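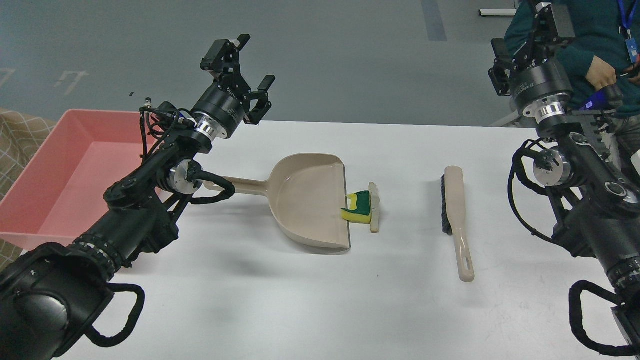
Pink bin, dustpan and sponge on the white table.

Filed under: Client sites > Layout and hosting > Solved

Ticket 751: Rascombe home page jumps about on phones

Reported on Monday, first thing. The Rascombe site looks lovely on a laptop, but on a phone the whole home page leaps down as it loads and the booking button ends up under your thumb just as you go to tap something else. The client has had 16 bookings started by accident. Great report, by the way, with the phone model and browser included!

First look: I could make it happen on my own phone straight away, which always cheers me up. It only jumps on a first visit. Reload and it sits perfectly still, so something was being saved after the first go.

Tried switching off the Gitach slider plugin. No change at all. Put it back on.

Tried clearing the server cache. The jump got worse for a minute or so, then went back to how it was. Odd, but a lovely clue, and it sent me off to look at the fonts.

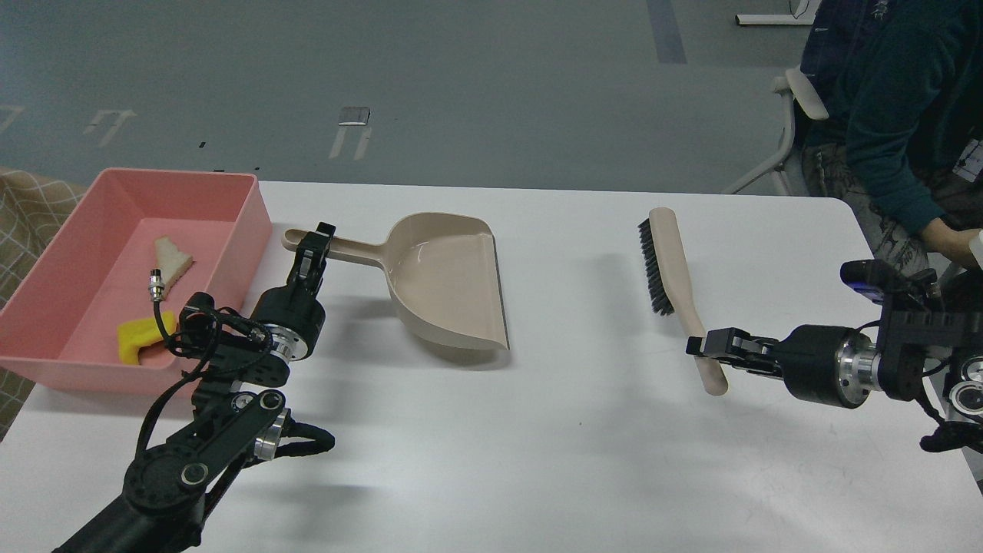 The headings use Leitner in 2 weights, and both files were coming from the old hosting account we moved away from in August. The old server still answers, only very slowly. The page was drawing itself in the fallback font, which is a good bit wider, then redrawing everything when Leitner finally turned up. The main heading went from three lines to two and dragged the rest of the page with it.

What I changed:
- copied both font files to the new server
- updated the paths in the Prila theme stylesheet
- added a preload line for the bold weight
- set a fallback that's much closer in width
- gave the banner a fixed height on small screens

Tested with an empty cache on a phone and a tablet, on wifi and on mobile data. Not a wobble! The home page also loads in about half the time it did, a very nice bonus.

While I was in there I searched the database for the old address and found 33 more links to it, mostly blog thumbnails. All swapped over. The contact page had one in its footer too, written in by hand, so the search missed it and I fixed it separately.

Reply from client, 4.20 pm: all good on their side, booking button staying put.

Still open: the old hosting account shouldn't be closed until the email forwarding has been moved. I've raised that as its own ticket. Closing this one.

We use cookies to remember your settings and see which pages get read. Accept all | Manage choices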